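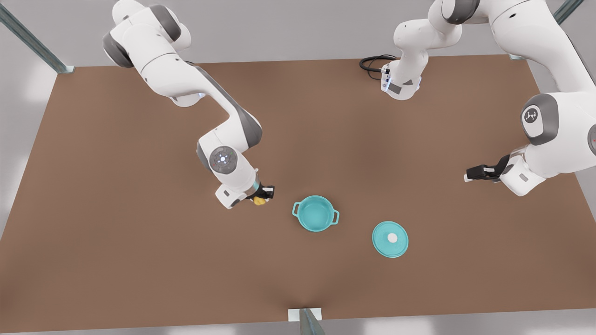
Waldemar Żak says most nail polish looks great until Wednesday, and then you're the person at the meeting with your hands under the table. He wrote that to me after our last launch, in a long and very funny email, and he was kind enough to add that he liked the color. I printed it out and stuck it over my desk, where it has been bossing me around ever since.

So, hello! I'm Sointu Ikonen, founder of Montecinos, and I'm writing this release myself again, which regular readers of our press list will be used to by now. The news is that we have a new nail line. It's called Jellitz, it goes on sale in July, and it's made for people who love a manicure on day one and can't stand the sight of it by day four.

Jellitz is a sheer, squishy-looking polish, somewhere between a clear top coat and a full color. Think of the tint you get from holding a piece of hard candy up to a window. One coat gives you a healthy, slightly glossy nail with a hint of color. Two coats look like stained glass. Three is as far as I'd go (I tried five on a rainy Sunday and my thumbs took most of a movie to dry).

The reason I fell for sheers in the first place is chips. I cook, I type, I open cans with my fingernails like a raccoon, and dark cream polish has never survived me. A chip in a deep red shows up from across the room. A chip in a see-through pink mostly disappears, and if it doesn't, you dab a little more polish over the spot, wait, and go on with your day. You can't really do that with an opaque shade. You get a ridge, and then you pick at the ridge, and then it's all over.

There are 6 shades to start:

Rhubarb — a cool pink with some red in it, and the one I've been wearing most
Weak Tea — warm beige-brown, lovely on short nails
Plum Skin — the deepest of the bunch, purple when you layer it
Lamp — soft yellow-orange, much easier to wear than it sounds
Pond — a gray-green that people keep asking me about
Nothing Much — a milky off-white for evening out nail color

I'd like to say a word in defense of Lamp. Yellow polish scares people, and I get it! A solid yellow can make your hands look a bit unwell. A sheer one behaves more like sunlight on the nail, and it's gorgeous over Nothing Much. Please give it a go before you buy a second pink.

We're also bringing out a base coat to go with the line, called Gultordale. Long name, small bottle. It's a ridge-filling base with a matte finish, and the matte part matters, as polish has something to grip. If your nails have those little vertical lines (mine do, and so do my mother's), sheer polish will settle into them and make them look worse. One thin layer of Gultordale takes care of that. It has a very faint pink cast that you won't notice under anything except Nothing Much, where it warms things up a touch.

A bit on how to put it all on, as it's the question I get most. Wash your hands and skip the hand cream until afterward. Push your cuticles back gently and leave them alone otherwise. Swipe each nail with remover even if there's nothing on it, because oil is what makes polish peel off in those sad little sheets. Then base, then color in thin coats, and drag the brush along the very tip of the nail each time. That last step seals the edge. It feels fussy and it buys you days.

Wait between coats, too. I know. I'm terrible at it. Put on an album side, or call somebody who likes to talk.

For touch-ups, dab with the corner of the brush and don't smooth it out. The formula levels itself if you let it be. Work on clean, dry nails, and if the chip has a sharp edge, give it one light pass with a soft file first. I keep a bottle of Rhubarb in my coat for exactly this purpose and have done a full repair job on a train platform.

We worked on the formula for a good long while before I was happy. Our early batches were beautiful in the bottle and streaky on the nail, and one version smelled so strongly of bananas that I couldn't be in the room with it. We sent testers out to over 2,000 customers and asked them to be rude. They were! The brush changed completely after that. The first one was wide and flat, the kind you see on a lot of bottles now, and people with small nails (pinkies especially) were painting half their fingers. The new brush is narrower, with a rounded end, and it fans out when you press.

The caps changed as well. They're square on the inside and chunky on the outside, so you can get them off with wet nails on the other hand. If you've ever tried to open a polish bottle with your teeth, you'll understand why I'm proud of a cap.

Our first run is 3,000 bottles, split evenly between the shades, with Gultordale made separately. We'd like to see what people pick up before we make a second batch. If Pond sells out first I will be unbearable about it.

Jellitz will be on our website and in our own shop in Uvonstead, where we're setting up a little nail bar by the front window. Come in, sit down, and paint one hand in whatever you like. Remover and cotton are on the house, and there's no need to buy anything. Uvonstead shoppers can also bring back empty bottles, rinsed or not, and we'll deal with them for you. The shop opens at ten in the morning and it gets busy after lunch, so come early if you want the good chair.

For writers and editors: we have full sets ready to send, along with shade swatches on short, long and bitten nails. I insisted on the bitten ones. Please tell us which shades you'd like and where to post them. If you need a full ingredient list, we'll put it in the box. If you'd like to talk about sheer polish for an hour, I'm your woman, and mornings are best for me.

Waldemar has his set already. He chose Weak Tea and Plum Skin, and he has promised me another email.

Press contact: Sointu Ikonen, Montecinos, Uvonstead
Samples and swatches available on request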